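Furnirdale pupils lose at board games to a robot, slowly

Tuesday, April 26, 2022

The robotics club at Furnirdale has spent most of the school year, and a grant of £4000 from the local firm Dratance, teaching a robot arm to do something the average four-year-old manages between biscuits. It can now roll a die and move its own counter along a board. It can also, on a bad afternoon, move yours.

The club has 13 members, all of whom agree that the project was somebody else's idea. The plan was to build an opponent for a race game: roll, read the number, shift the piece that many squares, wait politely. Reading the number was solved before Christmas. Waiting politely is still on the list.

Rolling was the trouble. Early versions of the arm, which the club has named Pekeren, simply put the die down again the same way up, a method that one year-eight member described as "cheating, but boring". The present routine involves dropping it into a metal bowl and letting it rattle, a sound the class next door has asked to hear less of.

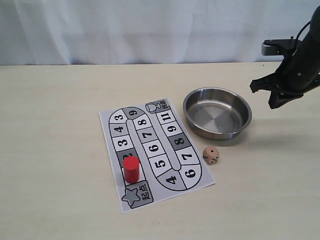 Members then had to settle how hard a gripper ought to squeeze. Too gently and the counter stays where it is while the arm carries on to the next square with nothing in it, looking pleased with itself. Too firmly and the counter leaves the table. The record so far is held by a green one, last seen heading for the radiator.

Corners are the current worry. On a straight run Pekeren is a sound player, if a slow one, taking 2 minutes over a turn that a person would finish in seconds. Where the track bends, it tends to take the shortest route and cut across to the next lane, which in the opinion of the younger members is exactly what they would do if they thought they could get away with it.

The club takes its opponent to the Yakubu Cup for school robotics teams in May, where it will play 2 matches in front of judges. Marks are given for accuracy, safety and "conduct of play", a phrase the team has read several times with growing unease.

Practice continues after lessons in the design and technology room. Visitors are welcome to challenge Pekeren to a game, and should leave plenty of time before the last bus.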